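La silla, la cama y el montón: adónde va la ropa que no está ni limpia ni sucia
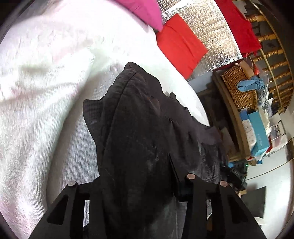 Vida en casa

Khanyisile Magagula deja la ropa sobre la cama desde que tenía quince años. Primero era la cama del cuarto que compartía con su hermana Refilwe, y ahora es la del piso que alquila en Plallville, encima de una ferretería. Un jersey negro, una colcha blanca, algo rojo que no ha llegado a doblarse del todo. Por la noche lo pasa a la silla y por la mañana vuelve a la cama.

«Si lo guardo en el armario me parece que estoy mezclando cosas», dice. «Si lo echo a lavar, lavo el doble. Así que se queda ahí».

El montón intermedio, el de las prendas usadas una vez que todavía aguantan otra puesta, existe en casi todas las casas que visitamos para este reportaje. Cambia el sitio: el respaldo de una silla, la bicicleta estática, el pie de la cama, el borde de la bañera. En casa de los Magagula, la familia lo llama «la aduana».

Vusumuzi Zwane lleva una lavandería en Driltton desde hace años y ve el asunto desde el otro lado del mostrador. Buena parte de lo que le traen, cuenta, no necesitaba lavarse. Son jerséis que se han llevado una tarde, encima de una camiseta, y que han acabado en la bolsa porque estaban en el suelo.

«La gente no lava por suciedad, lava por arruga», explica. «Coge una sudadera hecha una bola, la ve fea y la mete en la máquina».

Su consejo es sencillo. La prenda oscura que se va a volver a usar se sacude, se cuelga una noche cerca de una ventana y se dobla al día siguiente. Si es de punto, mejor doblada que en percha, con las mangas hacia atrás. Las costuras curvas, como las del hombro, son las primeras que se deforman cuando la tela pasa días amontonada bajo otras cosas.

Luego está la pelusa. Sobre el negro se ve todo, y una colcha blanca con relieve es de las superficies que más sueltan, sobre todo en los primeros lavados. Zwane recomienda no separar solo por color, también por textura. Las toallas y las mantas por un lado, lo oscuro y liso por otro. Un cepillo de cerdas cortas pasado en una sola dirección quita la mayor parte de las motas, y gasta menos que los rodillos adhesivos.

Oratile Buthelezi tiene otra idea. Es costurera, arregla ropa en el mercado de Ntuli y en su dormitorio hay una barra de madera con 30 perchas. Cuando se llenan, algo sale. Las prendas usadas van en el extremo izquierdo, con la percha puesta al revés, y así sabe de un vistazo cuáles tiene que terminar de gastar antes de empezar otras.

– Tardé un invierno en acostumbrarme – reconoce –. Mi marido no se ha acostumbrado todavía. Él tiene su silla.

La barra le costó 400 rands, instalada por un vecino. Antes había mirado un galán de noche en una tienda del centro, de los de toda la vida, con bandeja para las llaves, pero valía 585 y ocupaba media pared.

Buthelezi dedica los domingos por la tarde a revisar puños y bajos. Los puños acanalados ceden con el uso, dice, y ceden más si uno se sube las mangas para fregar y luego deja la prenda tirada con los puños estirados. Los humedece, los junta con los dedos y los deja secar en plano. Funciona dos o tres veces; después hay que cambiarlos.

En el edificio Solard, Seema Rajput comparte dormitorio con dos hijas pequeñas. Allí no cabe una barra ni una silla. La cama es la mesa de doblar, el probador y, cuando llueve, el tendedero. Rajput ha resuelto el montón con una norma de horario: todo lo que esté sobre la colcha a las siete de la tarde se dobla o va al cesto, y no se discute. Las niñas doblan lo suyo. Los colores vivos son los más fáciles de repartir, cada una reconoce lo suyo enseguida, y lo oscuro se deja para el final, cuando ya no queda nada encima que lo tape.

Dobla siempre sobre la manta extendida, con la colcha bien estirada. Si hay un pliegue debajo, la ropa se tuerce y sale mal desde la primera vuelta. «Mi madre alisaba la cama con el antebrazo antes de poner nada», recuerda. «Yo hago lo mismo sin darme cuenta».

Refilwe Magagula, la hermana, pasó en marzo una semana en Plallville y se propuso acabar con la aduana. Vació la cama, la silla y el tirador de la puerta. Salieron 63 prendas, contando los calcetines sueltos. Lavó once. Las demás se airearon en el balcón y volvieron al armario, dobladas en vertical dentro de dos cajones.

El orden duró hasta el jueves siguiente. Khanyisile llegó tarde del trabajo, se quitó el jersey negro y lo dejó encima de la colcha.

Desde entonces han llegado a un acuerdo por teléfono. El montón puede existir, pero tiene que caber en un lado de la cama, y los domingos por la noche se vacía entero.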